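Supper Lessons at the Zulard Robotics Club

The club meets at five, when the light is still good, and by then most of the members have already eaten something out of a paper bag in the parking lot. It costs 2 dollars a visit, and nearly everyone I met had come back for a second season.
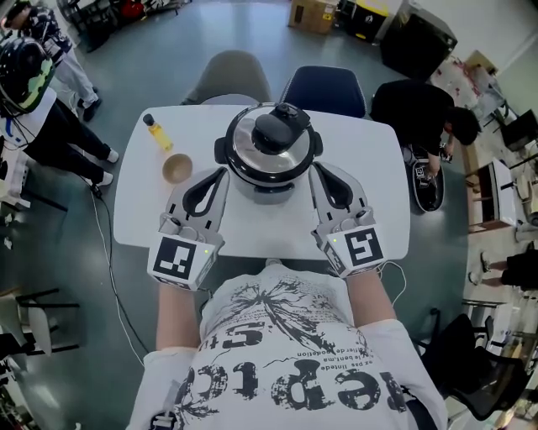 Cooking is the club's project this year, and they call it Bulleo, after a soup that one of the founders remembers fondly and can't spell. Members wear a gripper on each arm and work through kitchen chores, slowly at first, so that a robot can later learn from the recordings. You would be surprised how much thought goes into coming at a steel pressure cooker from both sides, with the cooking oil standing back and a little wooden bowl off to the left! The goal for the season is 2,000 good recordings, and the tally had reached 1,092 when I visited in September.

I got to try it myself, and my wrists were complaining long before my pride was. The trick, I was told (kindly, and more than once), is to look at the thing you want and let your hands catch up.
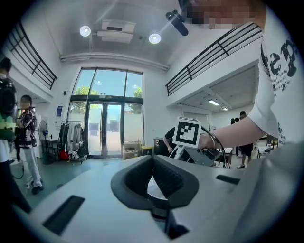 What Comes Next

The club takes its work to the Zovik student meet in the spring, soup and all.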